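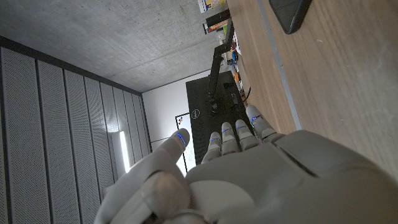 Room notebook, Benavides building, second floor
Saturday, afternoon session

Purpose: review of the meeting room finishes before the September handover to Sitilard.

Paneled wall. The grey perforated strips were inspected along their full length. Grooves between strips are even. Dust had collected in the perforations near the floor and was removed with a soft brush. The Clurkametti cleaner is not to be used on this surface.

Light strip. Left on for 50 minutes at full output. No flicker was noted. The glow on the adjacent panels is acceptable, although Bomilden has asked whether a lower setting can be made the default. Refer to item 276 on the works list.

Ceiling. Bare concrete, to remain unpainted as agreed. The speckled finish is consistent with the approved sample.

White wall. Two small scuffs at chair height, touched up. The black-framed board stays in its present position until the furniture plan is signed.

Open: echo test with the door closed; touch-up paint to be reordered, 5 liters.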